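Stamier Shorts: where we're up to with the puppet series
February
By Darcy Lapointe
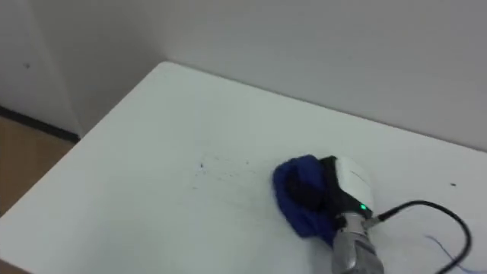 White tabletop against the back wall.

Hello again to everyone at the Ehlers fund, and thank you for your patience while we got this one written up. It's been a busy stretch and there is plenty to tell you, so please put the kettle on.

As you'll remember, your grant covers a remake of the old Clelusberg cartoon as a run of short puppet films, using the original voice tracks wherever the tape has held up. We now have 40 finished puppets out of the 50 we budgeted for, and the last ten are all villagers from the market episode (lots of hats, which are slower than you'd think). Chanida Somboon has been leading the build and I can't say enough good things about her work. Her badger has the same droopy left ear he had in the cartoon, and when we showed him at the Grudodthorpe library morning the parents recognised him before the kids did!

The opening titles are done. We went back and forth over whether to match the cartoon shot for shot, and in the end we kept the order and the music but gave the ferry chase a bit more room, as the puppets can't turn corners as quickly as ink can. The first episode is edited apart from the sound mix. Episode two is about half shot.

On the money side, we're $3,000 under on materials, mostly from a generous offcut bin at the upholsterer's, and over on music licensing by a smaller amount. With your okay we'd like to move the savings across to cover it. The revised budget sheet is attached.

The one real delay is episode three. Two of the voice reels are too worn to use, and we'd sooner re-record those lines than drop them. Chanida has heard more than 100 audition clips so far and has a favourite for the ferryman. I'll send you the clip once she's settled on him, along with the dates for the re-record.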